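Brusonness Home Cooking Library – Progress Report to the Vogler Fund
Jun 14, 2024
Prepared by Dalal Harb

Dear Sem and everyone at the fund,

Thank you for your patience with this report, which I had hoped to get to you before the school year ended. It has been a full spring, and I'm glad to say that most of what we set out to do with your second payment is well under way.

As you'll remember, the library lends out kitchen equipment that people don't want to buy for one occasion – canning kettles, big stockpots, pasta rollers, cake pans in odd sizes. We now have 200 items on the shelves, and households in Brurik and Ulent made 1181 loans between them since the last report. The canning kettles are still the favorites, and there was a waiting list for them all through April, when the rhubarb came in so early and so heavily!

The evening classes have grown too. We planned for 10 and ran all of them, with bread and pickling filling up first. Knife skills was slower to catch on, and I think the title put people off, so in the fall we'll call it something friendlier and move it to a later hour for the parents who asked.

The recipe booklet is behind. We have 40 recipes typed up and tested, but the Ulent group would like theirs printed in two languages, and finding someone to check the translations has taken longer than I allowed for. I would rather be late than send out a dumpling recipe with the wrong amount of salt.

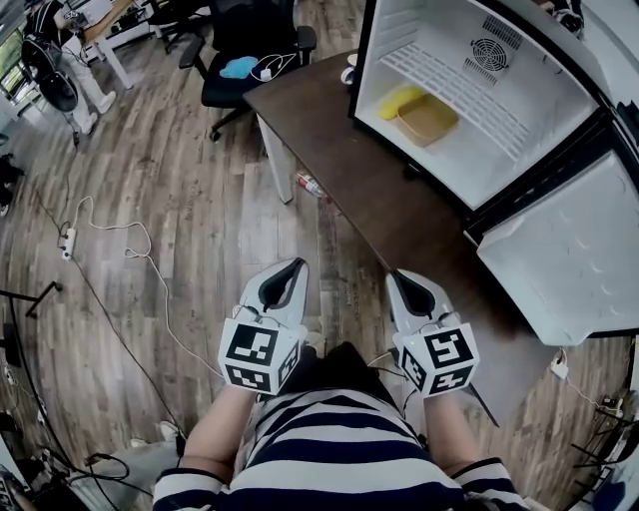
On the money side, we spent less on shelving than budgeted and more on repairs, mostly new gaskets and replacement cords. With your agreement, Sem, I'd like to move what is left of the shelving line over to repairs for the rest of the year. A short note by email would be plenty.

Over the summer we'll keep the Ulent pickup point open two evenings a week and start labeling the baking shelves properly. The full accounts will follow in a separate envelope once the last two invoices are in.

With warm thanks,
Dalal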